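**Block libraries: one big file or lots of small ones?**

**skorwood_cao** wrote:

Finally finished sorting my CAD blocks and I'm so happy with it! 562 blocks, every one in its own DWG, all on tool palettes. Inserting a door takes me two clicks now. How does everybody else do it?
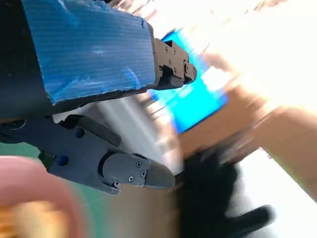 *Blue tape on the gripper housing*

**frankin29** wrote:

Nice work, that's a proper cleanup! I'd go the other way, though. I keep one library drawing per discipline and pull from it with DesignCenter. Fix a layer name once, save, done. With separate files you'll be scripting every little change.

**CeciliaAmissah** wrote:

Disagree, Fraser! We had one big file at Indberg and it got corrupted in September. Small files all the way. And scripting is the fun part :)

**frankin29** wrote:

That's a backup problem, Cecilia, you can't pin it on the library. Do you purge yours?
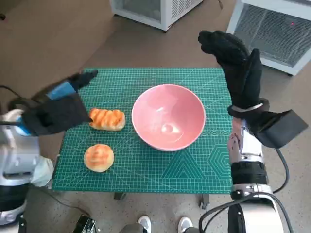 *Bread and a pink bowl on the cutting mat*

**CeciliaAmissah** wrote:

Every time I save. Still prefer small files.

**s_issahaku** wrote:

Love this thread. Have you looked at dynamic blocks, Mingxuan? I got 29 window blocks down to 2 with visibility states and a stretch action. Took me a whole evening and I'd do it again tomorrow!

**skorwood_cao** wrote:

Ooh, no, I've only ever made static ones. Trying it on my doors tonight. Does the lookup table go in before or after the stretch?

**s_issahaku** wrote:

After. Get the stretch working first.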